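Walline Arix 300 Benchtop Centrifuge – Review
July 2024

The Arix 300 replaced an older Hamel unit in our teaching lab at Vomumthorpe. It costs $2,081 with the fixed-angle rotor and one set of tube sleeves. Speed is set in steps of 100 rpm, and the timer counts down from the moment the rotor reaches speed. 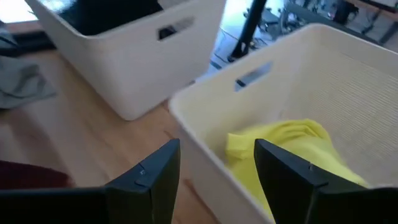
Yellow cloth in the cream storage bin.

Balance tolerance is good. A slight mismatch between opposite tubes raises the noise but does not trip the cutoff. Braking is smooth, and pellets stay put at the middle setting. The lid latch is stiff and needs a firm push at the front edge.

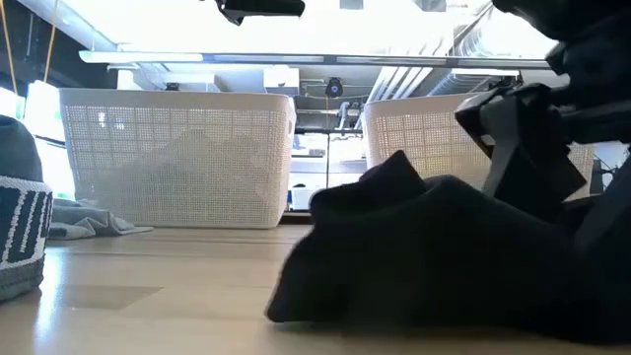 Noise at full speed is lower than on the Hamel, though the pitch is higher. The rubber feet grip painted steel well and slip a little on glossy surfaces. A pale wood tabletop with that kind of shine will need a mat under the unit. Chamber cleanup is simple – wipe with mild detergent, dry, and leave the lid open for 20 minutes.

The manual is thin on error codes. E4 is listed twice with different meanings. We have asked for a corrected sheet, due in October.

Rating: 4 out of 5

3 comments | 11 shares
Contact | © Vomumthorpe Bench Notes | Back to top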